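Moving the bread to the morning

I changed my bread schedule in September and have kept to it long enough now to write it down. A few of you asked after the last post, and Teodor Lungu asked twice.

For years I mixed dough at night. I would get home, eat, clean up, and start weighing flour at nine or so. The dough sat on the counter until I went to bed, then went into the fridge, and I baked before work. That was fine when I started at ten. Since the move to Giltcombe I have to be out of the house much earlier, and I was baking with one eye on the clock and taking loaves out before they were done. Three weeks in a row I cut into a gummy middle at lunch.

So I turned it around. I mix at 6 in the morning, which takes 13 minutes if the starter is ready. I do one set of folds before I leave and put the dough straight in the fridge. It stays there all day. When I get home I take it out, let it warm up while I do other things, shape it, and bake after dinner. The loaf cools overnight and I slice it at breakfast.

The starter was the part I got wrong at first. I had been feeding it in the morning so it would be ready at night. I kept doing that out of habit for several days and wondered why the dough did nothing. Now I feed it last thing before bed, with cooler water and less old starter in the jar, so that it peaks closer to dawn. I use 19 grams of starter to 54 grams each of flour and water. If the kitchen is warm I cut the starter down a bit more.

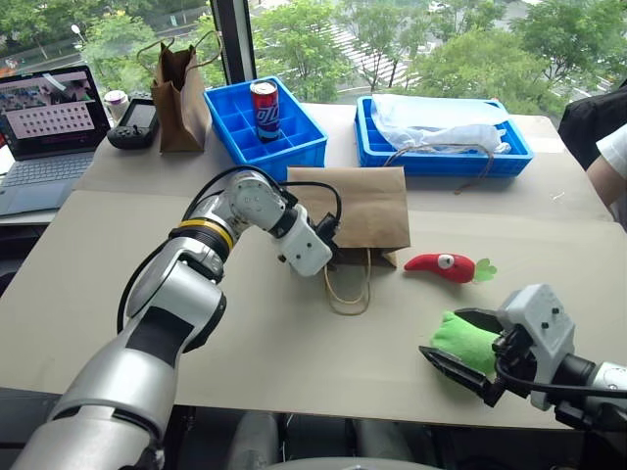

Filed under: Kitchen

Flour next. I used the Penner strong white for a long time and had no complaints, but the shop stopped carrying the large sack and the small ones cost too much per loaf. Inès Cordier told me to try the mill at Sirkeck, where you can buy by weight. I bought some of the white and some of a darker one they sell as "farm," which seems to be a mix of wheat and a little rye.

The Sirkeck white drinks more water than the Penner did. My first dough with it was stiff and tore when I folded it. I added 20 grams more water the next time and it was better, and the time after that I added a little more again. I have stopped there. The farm flour I use for a quarter of the total. At half, the loaf was flat and sour, and my wife said it tasted like a cellar. I liked it toasted but I was the only one.

I still bake in the old Clurker pot with the chipped lid. People write in to tell me I should get a proper bread oven or a baking steel. I may do it some day. The pot goes in cold, the oven heats with the pot inside, and the dough goes in on a sheet of parchment. Lid on for the first half, lid off for the rest. I turn the oven down when the lid comes off or the bottom gets too dark.

One thing I did not expect is how much the evening bake changes the house. Dinner runs later because the oven is in use, so on baking days we eat soup or something else off the stove. The kitchen is too hot to sit in until we open the back door. I will have to think again when summer comes.

It also means there is no warm bread. Teodor considers this a serious flaw in the plan. I have found that a loaf left overnight slices thinner and keeps a day longer, and I pack sandwiches, so it suits me.

For anyone who wants to try one of these, the small rolls are easier than the loaf. Same dough, cut into pieces, left on the tray under a towel while the oven heats. I bake them at 230 Celsius and then finish them at 175 if the tops are coloring too fast. They freeze well. I take two out at night and they are soft by morning.

I have half a sack of the farm flour left and I am going to try it in crackers next. Inès says to roll them much thinner than seems right and to salt them before they go in. If they come out I will post the amounts.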